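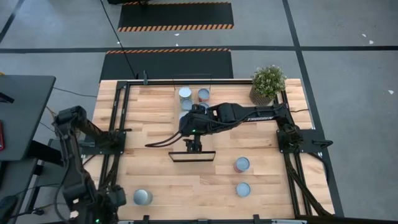
Por la redacción de Pretgate

7 de marzo de 2021

Nonevico ha abierto a terceros el alquiler de su célula de manipulación de dos brazos, que hasta noviembre solo utilizaban sus propios equipos. El servicio se llama Kvam y se contrata por jornadas, con un mínimo de dos.

La célula consta de un tablero de madera clara rodeado por una estructura de perfil de aluminio negro, con un brazo robótico a cada lado. El derecho, rotulado «Trossen», trabaja con una pinza paralela, aquí orientada hacia el tablero; el izquierdo puede quedar plegado junto a su base cuando la tarea es de un solo brazo. Las placas de montaje van fijadas al propio perfil, de modo que el tablero queda libre para las piezas.

La tarea de referencia que propone Nonevico es la manipulación de latas metálicas, sueltas o agrupadas. El grupo compacto es el caso más exigente: los dedos de la pinza disponen de poco espacio para entrar entre dos cilindros contiguos. El cliente puede llevar sus propios objetos, de hasta 3 kg en total sobre el tablero.

La tarifa es de 1.883 euros por el bloque mínimo, o 2.403 euros si se incluye la puesta en marcha. El integrador Pimport se encarga de esta última y entrega los registros de las articulaciones al cierre de cada jornada.

Quedan dos puntos por aclarar. La documentación no especifica la repetibilidad con ambos brazos en movimiento, y el contrato tampoco detalla quién asume el coste de una pinza dañada -- conviene pedirlo por escrito antes de reservar. Las solicitudes se tramitan en el formulario de Kvam.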